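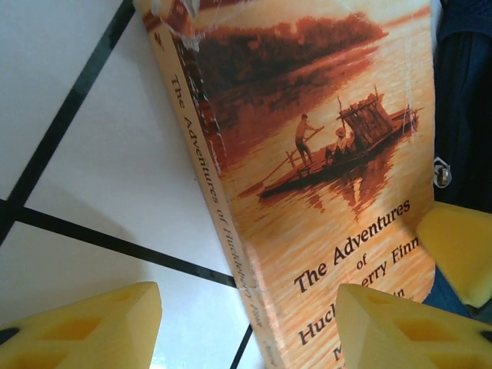

Thanasis Antoniadis told me the Mandus clip-on reading light would be too bright for anyone sharing a room, and on the top setting he was right. I bought one in December and have used it most nights, mainly for old paperbacks that have seen better days.

The light has three settings. The lowest is fine for ordinary print and doesn't spread far past the page. The middle one is what I use for small type on yellowed paper. I haven't found much use for the top one.

The clip is the weak point. It grips a hardback cover well, but on a paperback it slides once you get near the last chapters and there are only a few pages left to hold. The pads left a faint dent in the back cover of my Trollope. Moving the clip to the front cover helps a bit.

Charging takes nearly 9 hours from flat, far too long – my old Dultusik did it over dinner. The neck bends easily and stays where it is put. The switch is on the underside and clicks loudly enough to wake a light sleeper.

It cost me £34. I'd have been happier at a lower price, given the clip. Mayu Oshima has the version with the wider jaw and says hers doesn't slip at all, so look at that one first if you mostly read paperbacks. The lead is short and there is no plug in the box.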